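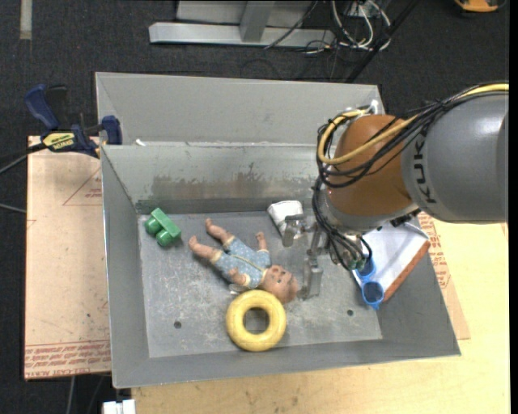

Progress report: Pilkington scrap metal and soft plastics collection

Mar 27, 2023
By Kelly Oakley

We use cookies to remember your settings and count visits to this page. By continuing to read you agree to our cookie policy.

This report covers the second stage of the Pilkington collection project, funded under the Hallar small towns grant. The first report dealt with the set-up of the depot and the hire of staff. This one deals with collection, sorting, transport costs and the work still to be done before the grant period closes in August.

Collection

Kerbside collection now reaches 3211 households. The target for this stage was 3845. The gap is nearly all on the eastern side of town, where the council has been resurfacing the streets and our truck could not get through on its usual run. We agreed with the council to leave those streets until the roadworks finish and to run a drop-off point at the sports ground in the meantime. Use of the drop-off has been fair. People bring metal readily but tend to put soft plastics in with their general rubbish, as they did before.

Households on the northern run were switched from a weekly to a fortnightly pickup. We expected complaints and had a few in the first month, mostly from people who had not seen the letter. A second letter went out with the rates notices and the calls dropped off after that. Total weight collected on that run has not changed.

Sorting

Metal is sorted by hand into steel, aluminium and mixed. The mixed stream is still larger than we would like. A good part of it is small appliances with plastic bodies, which take time to pull apart and bring in very little. We have asked Sirell, who buy our steel, whether they would take the appliances whole at a lower rate. They have said yes in principle and will send a price.

Soft plastics go to Plustex in bales. Two bales were sent back during this stage for being too dirty — food wrappers for the most part. Staff now open and check every bag from the drop-off point before it goes near the baler, and no bales have been returned since that change. It adds to the labour cost and I have shown it as a separate line in the budget.

Transport

Fuel cost more than we allowed for. We have covered part of the difference by sending full loads only, so metal stays at the depot longer between trips. The yard can hold it, but the gate side gets crowded in the week before a load goes out. I would like to move the fence line back a few metres and have asked the landlord.

Schools and public information

Over 80 people came to the open morning at the depot. Two primary schools have taken up the classroom kit and the high school has asked for it next term. The printed guide to what goes in which bag has been redone with bigger type and fewer words, after comments from older residents. The old version is still up in the library and needs replacing.

Spending

To the end of this stage we have spent 69 per cent of the grant. Wages are on budget. Fuel is over, printing is under, and the repair allowance has not been touched apart from new tyres for the trailer. I am asking for approval to move the unspent printing money across to fuel. No increase in the total is sought.

Before the next report

— Start kerbside pickup on the eastern streets once the roadworks are done
— Settle a price with Sirell for whole appliances
— Get an answer from the landlord on the fence
— Replace the old guides at the library and the council office

The signed accounts for this stage have been sent to the Hallar grants office separately. Questions about them can come to me at the depot.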